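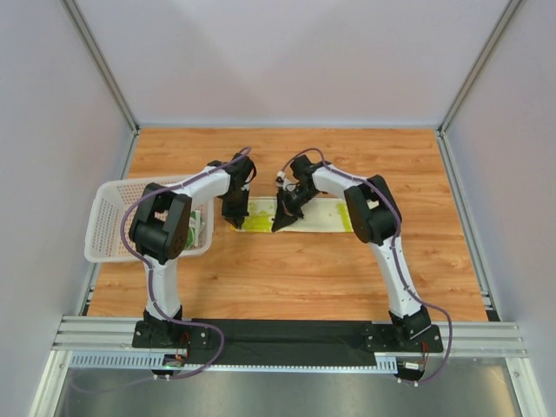 Skistby Friends of Drudton Children's Home
Minutes of the May meeting, 7:10 p.m.

Hi all, I took the notes again, so blame me for any mistakes! Emiko Hayashi ran the meeting. Eleven of us came, plus one baby (very well behaved, didn't vote). April minutes were approved after I fixed the spelling of Seppälä, which I had managed to get wrong twice.

Money
The spring supper brought in $1,576 after we paid for the hall. I was hoping for a bit more, but it rained all evening and I think we did fine. Emiko wants $3,000 in the account before the school term fees come due in September, and we're now more than halfway there. Agreed to leave the supper money alone until then.

Sponsor letters
The home sent over a big envelope of letters and drawings from the kids, and we passed them around for much longer than the agenda allowed. I'll sort them by sponsor and mail them out. If you've moved, please tell me — three came back last year.

The Gimik sign-up page
We talked about this one a lot. Gimik is easy for new people to use, but it keeps sending reminder emails to folks who already signed up, and a couple of them are getting grumpy about it. I said I'd write to their help desk. If it isn't fixed by next month we go back to the paper sheet in the church hallway, which I kind of miss anyway.

Summer trip
Five people are going with the Seppälä team in July. They each need $145 for insurance, paid to Emiko by the end of the month. Shots were discussed, please call your own doctor and don't go by what we said at the table! There's room for one more if somebody can teach basic first aid.

School kits
We voted to pack 200 kits this year, all in favor. Pencils, notebooks, a ruler, soap and a washcloth in each. No scissors this time, they got held up at customs. Packing starts right after the potluck, bring boxes if you have them.

Other stuff
The coffee urn is leaking again. I'm taking it home to look at the tap.

We closed with prayer at 8:40. Next meeting is same place, same time, and Emiko is bringing the lemon bars.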